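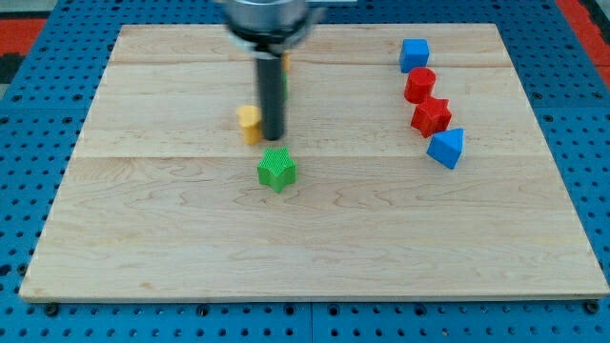 Has anyone used the Iturra push rod kit for sorting small blocks? Worth the price?

Posted by Nélida Benítez

Hello to all. I am looking to buy the single rod kit from Iturra for our small arm at the training centre in Bromport. The price from the dealer is $1379, and with the table plate and the wooden board it becomes $2782. For us this is a lot of money.

Our task is simple. The students must write a program that pushes blocks of different colour and shape into groups on a flat board. Cubes, cylinders, stars and prisms, all small. The arm does not need to lift anything. We have a two-finger gripper from before, but it is wide and it knocks the neighbours when the blocks stand close together, for example a red cylinder against a red star.

My doubts are these. Does a round rod tip push a star in a straight line, or does the star turn all the time? And is the full set with the board necessary, or can I buy only the rod and make the board myself? I have asked the dealer two times and he sent me the same brochure. English is not my first language, so please excuse my mistakes.

Julel

We have had the kit since February. The rod itself is good, simple and stiff, and you can change it in a minute. Cylinders are the most difficult, more than stars. If you touch one a little off the centre it slides away along the side of the rod. A star will turn until the rod sits between two points, and after this it goes quite well. Make short pushes, then look again with the camera, then push again. Our students wanted to do one long push and they lost the block every time.

For the board, I would not pay. Any flat piece of wood is fine if you bolt it so it can't move. Check the joins between the planks with your fingernail. We had one join that was slightly raised and the prisms stopped there. I sanded it for 10 minutes and it was solved.

One more thing, set the height of the rod with care. Ours was too low the first day and left a line in the wood.

gavham_workshop

Don't bother, buy a proper gripper.

Nélida Benítez

Thank you Julel, this helps me very much. I will order only the rod, and my colleague will cut the board. May I ask what distance you leave between the tip and the wood?

Julel

We use 7 mm with our blocks. If yours are very low, go closer.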